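About Hamby Textile Testing

Fabric and garment testing for makers, importers and hire laundries

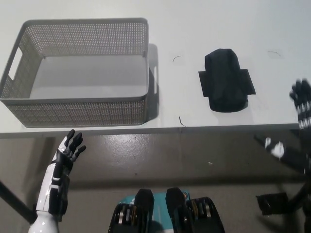

Page last changed: February, 16:20

Hamby tests woven and knitted fabrics for shrinkage, colour fastness, pilling and seam strength. The firm began as the in-house laboratory of the Puvel knitwear works and has traded separately for 17 years. The laboratory and office are both at Hinojosa Yard.

We hold 39 test methods on our current schedule. Samples are conditioned before measurement, and wash tests are run at the temperature stated on the care label unless the customer asks for another. Dark garments are tested for staining against an undyed strip.

Reports are issued within four working days of a sample being booked in. Each report gives the method, the number of specimens, the individual readings and the mean. We do not issue pass or fail marks unless a limit has been agreed in writing.

Hire laundries may send work under the Pundutero scheme, which covers repeat testing of one garment up to 76 wash cycles. Interim readings are supplied on request.

Samples are kept for one month after the report and then recycled.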